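Harahap fan pages - FAQ

Same questions keep coming in so putting them all in one place. Read before emailing pls.

What is Harahap?
Weekday soap set in a harbour town, Meltby. Two families, one ferry firm, a lot of shouting. Named after the family, not the town.

How long is an episode?
30 minutes with the adverts. Omnibus at the weekend, minus the recaps.

Is Darmawan Ong leaving?
Yes. Last scenes go out in November. He's said he wants a break from playing Reza and would come back if asked. No, Reza isn't killed off as far as we know. Please stop sending us the hospital theory.

Who plays Reza's sister now?
Endang Nasution. Took over the part in the spring, third actress to have it. The first two aren't coming back.

Where can I watch old ones?
Cuvance has the last 200 episodes. Older than that, nothing legal that we know of. Don't post links on the board, they get deleted.

Which episode is the wedding?
3953. The one with the flood is the week after, people mix them up.

Why are the episode numbers different on Cuvance?
They count the omnibus as a seperate episode. We use the numbers from the end credits.

Can I visit the set?
No. Outside scenes are filmed at Fendness and you can walk along the quay like anyone else, but the pub is a studio and there's no tours.

Can you pass on a letter to the cast?
No, sorry. We're fans, not the production office. Write to the channel.

How do I join the board?
Sign up form, top of the page. Approval takes up to 3 days, longer if theres been a big episode. Check your spam folder.

Spoilers?
Spoiler section only, until the omnibus has finished. Thread titles count!! 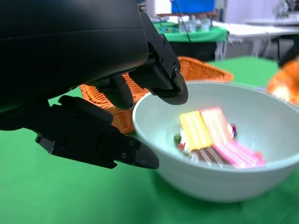 Page last changed: November, episode numbers corrected

Still stuck? Post in the Help section, we look in most evenings after 7pm. Cast list and family tree are on their own pages, family tree still missing the Jakarta cousins, working on it.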